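Grarent brings the Yensuk can bin to kitchens, clubrooms and canteens across Skuvano

December 1, 2020 - Skuvano

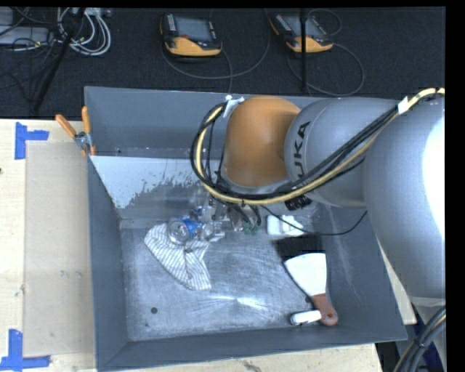
Grarent is delighted to announce that the Yensuk, our open-topped metal bin for empty drinks cans, is now on sale to households, clubs, schools and small businesses throughout Skuvano, after a trial that began in September and which we enjoyed a good deal more than anyone ought to enjoy a trial of bins. The Yensuk is a big, plain, grey piece of work with a wide rectangular opening and sides that slope inwards as they go down, so that the floor is narrower than the rim and whatever you drop in tends to end up in the middle. It is meant to be used, and used hard. The scratches on the floor of the bin and the blue and silver can lying on its side in the bottom will give you a fair idea of the sort of life we have in mind for it, and it sits quite happily on a wooden tabletop if that is where you would like to do your sorting.

The idea started with a complaint. Customers of our Vimby range of kitchen and utility storage had been writing to us for years about cans, and in particular about the bag that the cans go into. It hangs on a door handle, or it slumps against the back step, and by the end of a long weekend it has generally split. Quite a few people told us they would gladly give up a bit of worktop or a corner of the utility room to something solid, provided it was easy to get a hand into and did not have a lid to wrestle with. We made several versions with lids all the same, and we were rather fond of one of them, but in the trial they were propped open from the first morning and stayed that way, so the lid has gone.

The trial took in 17 places in and near Skuvano. There were ordinary family kitchens among them, along with a cricket pavilion, two staff canteens, a youth club and a village hall that does a very busy line in wedding receptions. Each was given a Yensuk and left to get on with it for 20 days, with a notebook on a string so that people could write down anything that annoyed them. We had the notebooks back in October and read every page, including the ones that were mostly about the state of the car park.

Several changes came out of that reading. The rim was the first thing to be looked at, as early bins had an edge that was unkind to the inside of the wrist when you reached in for the last few cans, and it has been reworked to be gentler. The feet were changed too, after the pavilion pointed out, at some length, that the first set left marks on a table which had been there a great deal longer than the bin had. The new ones are soft and can be pulled off for cleaning. We also took the advice of one of the canteens and left the inside unpainted. Painted floors looked lovely for a few days and then chipped, whereas bare metal simply picks up its scratches and carries on.

On the subject of cleaning, the Yensuk wants very little looking after. Lift the cans out, wipe round the inside with a cloth and warm soapy water, and dry it before you put anything back. The sloping sides help here as well, with no deep upright corners for the dregs of somebody's lemonade to hide in. We would suggest giving cans a quick rinse and leaving them to drain before they go in, particularly in summer when the wasps are about. Please don't use the bin for glass. It will survive, but the noise is dreadful and the youth club has asked us to pass that on.

A good many people have asked whether it can be used for other things, and of course it can. During the trial it also held tennis balls, muddy boots, seed potatoes, and (for one afternoon only) a quantity of ice. One family used theirs for sorting a whole garage, tipping in a drawerful of odds and ends at a time and picking through it at the table, and they liked it so much that the cans had to wait their turn. We will go on calling it a can bin, but we shan't be coming round to check.

"We have made prettier things than the Yensuk, and we will again," Grarent said in a statement to mark the launch. "But we have seldom made anything that people got so attached to so quickly. When the time came to collect the trial bins, most of the places asked if they might hang on to theirs, and we were only too pleased to say yes. It is a very simple object - a large metal bin with sloping sides - and we hope it will be quietly useful in a great many homes and clubrooms over the coming year."

To go with the launch, Grarent is giving away 100 bins to schools, clubs and community groups in the Skuvano area. There is no long form to fill in. Send us a few lines saying who you are, where the bin would live and what sort of numbers you cater for, and we will do our best to say yes. Groups that already have a can collection going are welcome to apply, and so are those who have been meaning to start one and haven't got round to it. Bins will be delivered to the door, though we do ask that two people are on hand to help carry, especially if there are stairs.

The Yensuk costs £289 including delivery within Skuvano, and comes with its feet fitted and a spare set in the packet. It can be ordered directly from Grarent or through any shop that stocks the Vimby range, where you will usually find one on the floor to have a look at and a good rummage in. Orders placed before the middle of the month should arrive in time for Christmas, when in our experience most households find themselves with rather more empty cans than usual.

Groups wishing to apply for a free bin, and members of the press who would like further details or the loan of a Yensuk, should get in touch with the Grarent press office in Skuvano.

Contact | Press office | © 2020 Grarent. All rights reserved. | Back to top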